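Dalliser Help Desk Add-On Now Lets Customers Read Your Articles in 30 Languages, Including the One They Speak

OLHOLM — Dalliser, the company behind the Quintana knowledge base, today released Ukness, an add-on that shows help articles in the reader's own language. It covers 30 languages at launch and is included in every paid Quintana plan.

Until now, Quintana customers who wanted a second language had to copy each article, translate it, and remember to update both versions whenever a button moved. Dalliser's own help center has 978 articles. In June the company checked its hand-made Spanish copies and found that six of them described a menu it had removed.

"One of those six was the article on how to keep your articles up to date," said Saturnino Garrido, head of product at Dalliser. "I wrote it. I have since been asked to write fewer."

Ukness adds a language picker to the top of each page. When an article changes, only the changed paragraphs are translated again, and any wording an editor has corrected by hand stays corrected. Site owners can also keep a list of words that must be left alone, such as product names, which machine translation has a habit of turning into vegetables.

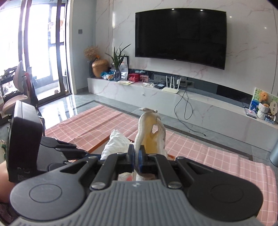
An off-white shoe held at its edge between two blue-padded fingertips.

Early users asked most often for a way to hold back articles that need a human eye. Ukness has a review queue for this. Refund policies, safety notices, and anything with a lawyer's fingerprints on it can wait there until someone approves the translation. Everything else goes live on its own, usually before the editor has found the right tab.

"We don't claim the translations are poetry," Garrido said. "The originals weren't poetry either. People want to reset a password and go to lunch."

Setup takes 2 steps: switch on Ukness under Site Settings, then choose your languages. Search works in each language you turn on, and web addresses for existing articles do not change. Right-to-left layouts are supported, although customers with heavily customized themes should look over their sidebars before telling anyone.

Current customers will find Ukness in their accounts starting at 9 a.m. New customers can try it during the standard Quintana trial.

About Dalliser
Dalliser makes help center and documentation software for small and midsize companies. It is based in Olholm.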